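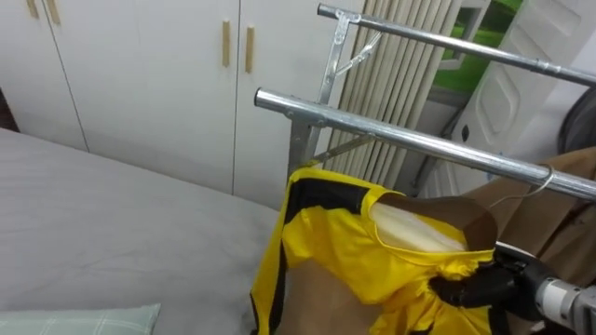
Laundry is the chore everybody asks about. Not dishes, not vacuuming (we've had the little round ones for years, they get stuck under my couch). Laundry. Specifically the boring back half of it, after the machine beeps, when there's a heap of stuff on the bed and it has to go somewhere. Which is where a yellow sports jersey comes in, black trim, crumpled, bunched up in a black gripper just under the bar of a metal clothes rack. There's a wire hanger hooked on the bar. A brown garment is already hanging there. Getting the one shirt to join it sounds like a five second job. For me, five seconds. For a robot arm, well.

I've spent a chunk of this year chasing one question around. Can machines do chores yet, house chores or shop-floor chores, the kind you'd pay somebody to take off your hands? Short answer, sort of. Longer answer below, typed fast, deadline is in an hour and the coffee's gone.

**The shirt problem**

Cloth is awful. Everyone in the business says so, in those words or ruder. A mug is a mug. Pick it up, it's still mug-shaped. A shirt changes every time you touch it. Grab the collar and the sleeve goes somewhere else. Grab the sleeve, the neck closes up, and now where does the hanger go in?

Think about how you do it. Hanger in one hand, shirt in the other, a bit of a shake, in through the neck, one shoulder then the other. You don't look. Half the time I'm watching TV. There's a lot of feel in it, fingertips telling you that you've got one layer and not two. Most grippers don't have much of that. They pinch. If the pinch caught the front and the back of the shirt together, the machine may carry right on as if it didn't.

And then the color, the lighting, the mess behind it. Sheer fabric over a patterned sheet is a nightmare. Black socks on a black rug, forget it. Bright yellow on a pale gray bed is about as kind as laundry gets.

**What the demos say**

Broltix, a small outfit working on a home arm, sent me a clip in June. Towels. Very good towels! Flat, folded, stacked, corners lined up better than mine. I asked for the numbers and to their credit they sent them. 93 out of 100 towels folded without help. Same towel size every time, same table.

So I asked about shirts. 41 out of 100. That's T-shirts onto hangers, counted as done only if both shoulders stayed on. They weren't embarassed about it and I don't think they should be. A few years ago that number would of been a zero with a press release on top.

But put 41 in your own bedroom. More than half your shirts need redoing, and you have to stand there to know which half. At that point you're doing the laundry and also minding a machine.

Speed is the other thing. Clips get sped up. Look for the little "4x" in the corner, sometimes it's tiny, sometimes it's missing and you have to watch a clock on the wall. A basket of clothes at real speed is an afternoon. Maybe fine if you're at work. Less fine if the kid needs the jersey for a game at six.

**Meanwhile, on the shop floor**

Different story there, and a better one. Went to see Dellton, which runs a uniform rental plant, coveralls mostly, chef coats, mats. Loud. Hot. Smells like a dryer vent. The sorting line already has machines all over it and they earn their keep. Tags get read, bags get moved, 500 garments go by on the overhead rail and nobody has carried one.

Guess what's still done by hand. Putting the garment on the hanger. There's a row of people at the start of the rail, shirt, hanger, click, shirt, hanger, click, so fast I couldn't follow their wrists. Past that point it's automatic all the way to the truck.

The plant tried a machine for the loading. It works if a person opens the shirt first and clips it at the shoulders. Saves some reaching. Doesn't save the person. The floor manager's take was that the machine is good for backs and shoulders, people go home less sore, and that's reason enough to keep it. Fair. Wasn't the pitch, though.

What the plant has that your house hasn't: the same coat, over and over. Same bar height. Same light. No bed in the way, no pillow, no cat. Take any of that away and the thing slows down or stops and flashes at you.

**The house is the hard part**

Nulura came at it from the other end. Their idea is don't fold, don't hang, just fetch. A cart with an arm that gets clothes off the floor and into a hamper. Saw it run in a rented apartment they've fitted out with real furniture. It did socks. It did jeans, slowly. It tried to pick up a stain on the rug, twice, which I liked it for.

It also can't do stairs, and my washer's in the basement. So.

Bedrooms are tight. People who build these things talk about it constantly, and people who buy them don't think of it until delivery day. A rack jammed between a bed and a door, wardrobe behind, that's a normal room. An arm needs space for its elbow. Swing it wide and it clips the rack, or you.

Caron, who make clips and hangers for stores, are going at it sideways: change the hanger. Theirs folds at the middle, goes in the neck as a narrow stick, then springs open. A dumb machine can manage that much more easily than a wire triangle. I've got two on my desk. They're nice. My own shirts go on quicker too, so maybe that's the product.

**Should you wait for one?**

Towels, if you have a lot of towels, like a gym or a salon has, I'd take a call from somebody today. Flat stuff is close. Sheets less close, too big, they get away from the arm.

Shirts at home, no. Not this year and I wouldn't budget for next. Prices I was quoted ran from silly to "we'd rather not say", and every one of them came with a technician for the first few weeks.

Socks in pairs, I asked all four companies. One laughed. The other three changed the subject to towels.

I'll be back at Dellton when the new loader goes in. Till then there's a heap on my bed and it's mine to hang.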